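Claims that two-armed machines are ready for household chores usually rest on one good run. A better measure is the dull one: 1000 attempts at a single task, with the failures published. Prilham reports its results that way. Todik does not, and I discount its numbers accordingly.

Small capped items are a fair test. Holding one upright between two rigid fingers is largely solved – handing it over, or taking off the cap, is less so.
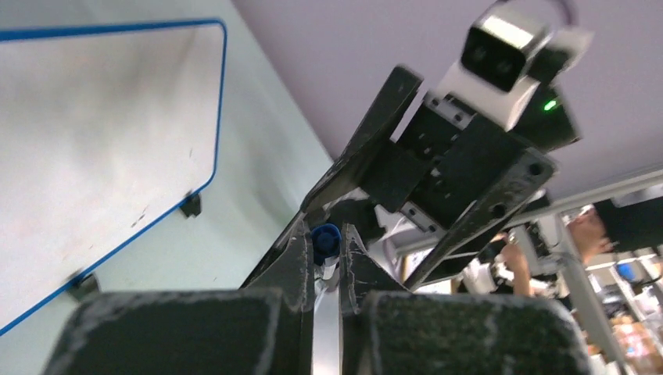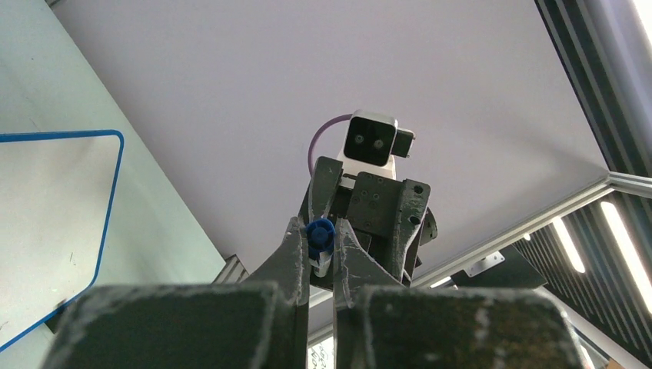 A blue-capped item held upright between gripper fingers, with a second arm beyond.

A person does such a job 40 times before lunch and remembers none of it. Until a machine can go 9 hours without a reset, I would keep it on the bench and out of the kitchen.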